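Runditz towel-folding episodes: data card and fault notes

Version 3 of the card. Replaces version 2, which listed the withdrawn episodes as usable.

Summary

Runditz is a set of bimanual cloth-handling episodes recorded on the Nukatgate cell. The task is to take one small towel, stretch it between two grippers, and lay it out or fold it on a covered table. The set holds 1626 episodes. Part of it was recorded while the left arm had an intermittent force-reporting fault, and those episodes are kept in a separate folder. Most of this card is about that fault, how to recognize it in the data, and what was changed on the cell afterward. If you only need the file layout, skip to "Contents."

Cell layout

Two arms face each other across a work surface covered by a single blue fabric sheet. Each arm carries a parallel-jaw gripper with white parts fixed to black hardware. The overhead view comes from the head camera. The sheet has fold creases in it, and these show up in every episode. They do not move much within a session, but they do move between sessions, so do not use them as a fixed reference for calibration. Use the table-to-base transform stored with each session instead.

The start pose is arms apart and fingers pointing inward, with the towel between them and clear of both grippers. A session should not be started if either finger is touching the cloth, as the force offsets are zeroed at that moment.
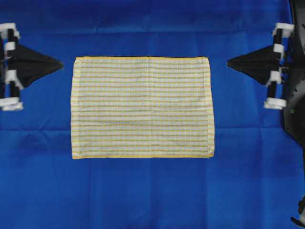 Godinho

The towel should be flat enough at the start for the corner detector to return all four corners. A slight curl at a corner is accepted. A center crease is accepted as well. If the detector misses a corner, the session script holds both arms and asks for the towel to be laid again. In the first sessions it only printed a warning and carried on, which is how several of the bad grasps got in.

What went wrong

The grip controller closes the jaws until the reported force reaches the set level, then holds. On the left arm, the force message sometimes stopped updating during the pull. The driver did not flag this. It repeated the last good value with a fresh time stamp, so every check downstream saw a message that looked current.

Two things could follow, depending on when the value froze:

If it froze low, the controller kept closing. The jaws pressed harder than intended and the left gripper did not let go when the release command came, since the release step waited for the force to drop from a level it had never seen reached. The right arm would then start its return move with the cloth still held at both ends.

If it froze high, the controller believed it had a firm grip and stopped closing early. The towel slid out during the stretch and the left arm finished the motion with nothing in it.

The first case is the safety matter. The return move was position-controlled and had no limit on the tension between the arms. With a thin cloth the load stays modest, but it is enough to trip a joint on the weaker wrist, and on one run it did. The arm went limp at the wrist, the cloth came free, and the right arm completed its move at full speed. The cell was closed at the time and there were no injuries. The enclosure interlock was tested the same day and worked as designed.

The second case is harmless to people but bad for the data. An episode of that kind carries a success label from the controller and a failed grasp in the video.

Where in the motion it shows

All confirmed freezes fall in the stretch phase, when one end of the towel is held by each gripper and the distance between them is being increased. The left arm reaches well out over the sheet in this phase and its wrist turns through most of its range. No freeze has been found in approach, in the final release with the arms apart, or in any segment where the left wrist stays near its home angle. 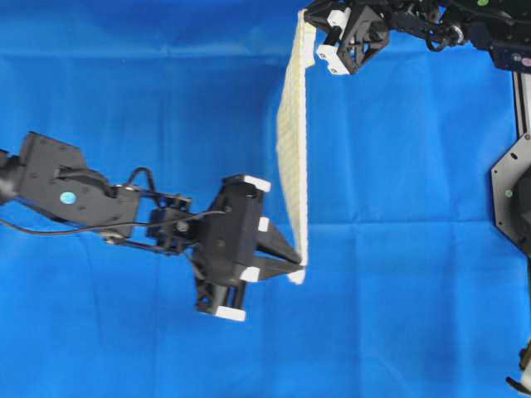 The load on the cable is also highest in that part of the motion. The force signal comes back through a thin lead that runs along the arm and over the wrist joint, and at large wrist angles the slack is used up. We moved the wrist by hand with the cell powered down and a meter on the line, and the contact opened at the same angle each time. Swapping in a new lead without changing the routing cleared the fault for one session and then it came back. Changing the routing cleared it for good, as far as later logs show.

The driver behavior is a separate defect and would have hidden any other cause just as well. A lost signal should be reported as lost. The cell ran with the Flavex bridge package between the gripper and the controller, in a local build. The repeat-last-value setting had been turned on in that build to get past short dropouts during bring-up, and was never turned off. It is a one-line setting in the session config. Nothing in the start-up log mentioned it.

How to find a frozen segment

Look at the raw force channel for the left gripper, not the filtered one. A live channel has noise in its last digits even when the jaws are still. A frozen one is exactly constant. The filter adds a small decay after each step, and that makes a frozen segment look alive for long enough to pass a quick plot.

The script check_flat walks an episode folder and lists every run of identical raw values longer than the threshold in its config. The default threshold was set on sessions recorded after the repair. It gives a few false hits at the very start of an episode, before the gripper has woken up. These can be ignored if they end before the first jaw command.

Do not rely on the success label for any episode in the withheld folder. The labels there were left as recorded so that people working on fault detection have the original values. A second file, labels_reviewed, has the result of going through the video by hand.

Changes made to the cell

Repeat-last-value is off. If a force message is missed, the controller gets an explicit stale flag and both arms stop where they are.

The release step no longer waits on force alone. It opens the jaws to a set width and then checks the width – if the jaws have not opened, the other arm is not allowed to move.

Tension is now estimated from joint currents on both arms during the stretch and the return. Going over the limit stops the motion. The limit is low, and a towel that catches on the sheet will trip it. Expect some nuisance stops. Please do not raise the limit to get rid of them.

The lead has a longer loop at the wrist and a clamp on the housing side. Check the clamp at the start of each session. It has worked loose once.

After a stop with the cloth still held, do not reach in to pull it free. Use the jog panel to open one gripper, left first, then home the right arm. The enclosure stays shut until both arms report home.

Contents

episodes/ has the main set, one folder per episode, with head camera video, joint states, jaw width, raw and filtered force, and phase marks.

withheld/ has the same layout, and holds every episode in which check_flat found a segment inside the stretch phase. They count toward the total given in the summary.

sessions/ has the config files as used, including the faulty ones, plus the table-to-base transform.

tools/ has check_flat and the phase viewer.

Known limits

Only one cell was used. The sheet and the lighting stayed the same throughout, and a policy trained on this set alone should be expected to do poorly on a different table color.

Phase marks come from the controller. In withheld episodes the end-of-stretch mark can be late, in a few cases by the whole length of the return move.

Tension estimates are not present in sessions recorded before the change. The column exists and is filled with zeros. Treat it as missing.

The right arm used the same driver build. No freezes were found on its channel, but with repeat-last-value on, a dropout shorter than the check_flat threshold would not be listed. We have not ruled those out.

Change log

Version 3, 15th June: split off the withheld folder, added labels_reviewed, rewrote the fault section after the wrist test.

Version 2: added the session transforms.

Next planned update is in September, with sessions from the repaired cell and a fixed tension column. Reports of flat segments in the main set are welcome before then. Include the episode folder name and the check_flat output.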